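Gruta Reading Room is looking for readers to help choose the longlist for next year's Mabula Prize, which goes to a first book of short stories by a writer living in the region. We need 16 people. You don't have to have studied literature or worked in publishing, but you do have to finish books you don't like.

**What you would do**

Each reader gets 3 collections a month from August until the longlist is set. You fill out a one-page report on each book and give it a yes, a no or a maybe. Last year 37 books came in, and every one was read by at least 3 people before it was turned down. Novels in stories are allowed. Single novellas are not – please send those back to us and we'll swap them.

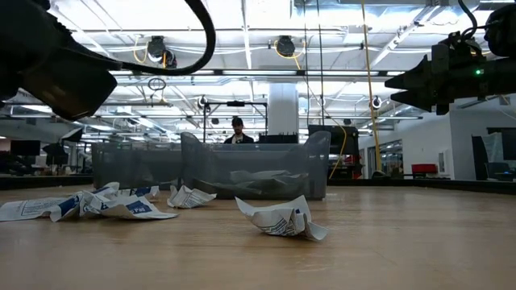
Reports don't need to be polished. Tell us which stories you'd reread, which ones you skimmed and where the book sagged. Plot summary can be kept to a line or two, and quotes should have page numbers.

**Who can apply**

- Anyone 18 or older who can get to Clindville for the two evening meetings
- People who read in print or on an e-reader (tell us which, as not every publisher sends both)
- Former readers, after one year off

You can't take part if you have a book entered, or if you work for a publisher with one. If you know an author personally, say so and we'll give that title to someone else.

**Pay**

There is a flat fee for each report, paid at the end of the month. Print copies are yours to keep. We also cover bus fare to the meetings, which start at 6:30 p.m. and usually end by 9.

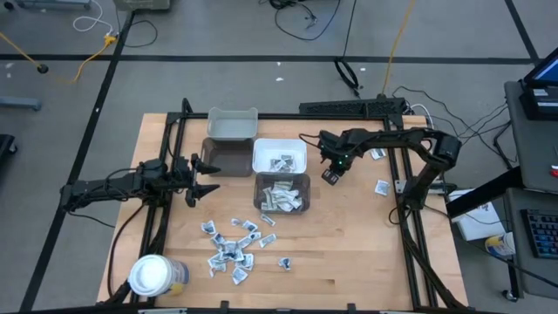 *A light wood tabletop, with a white plastic tray and other items toward the top.*

**How to apply**

Send us a review of any story collection you've read in the past year, up to 400 words. It can be an old book. Add a short note on what you usually read and which months you'd be away. Drop it off at the Gruta front desk or mail it to Mabula Prize Readers, Gruta Reading Room, Puren Street, Clindville.

We answer everyone – a no can take a few weeks longer than a yes.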